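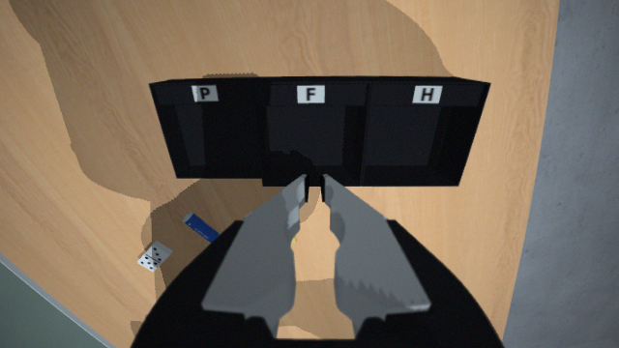
Reviews > Workshop > Sorting cells

418 shares is not a number I ever expected on a bin review, so thank you all! I've had the Flekwood three-part bin on my simulated sorting cell since April, and I'm fonder of it than is sensible.

The cell is all on screen, built in Odelance: a wooden table, the two-fingered gripper, and the bin with its P, F and H labels on the far wall, where the wrist view can read them. Setting up took me 7 evenings (I am slow, and I make tea). Most of that went on the finger pads. Gyula Takács told me to start each morning with the gripper empty over the middle compartment and check the gap between the tips before letting it near a domino, and I've done it ever since.

My one grumble is the colour. Matte black walls under a low lamp swallow the dividers, and with shadows on top I had to nudge the lighting 4 times before the H side behaved. A grey version would be lovely, please, Flekwood!

After 2,461 runs the only upkeep has been resetting the wrist offset, a two-minute job. I'd happily load it again for the next table.

12 comments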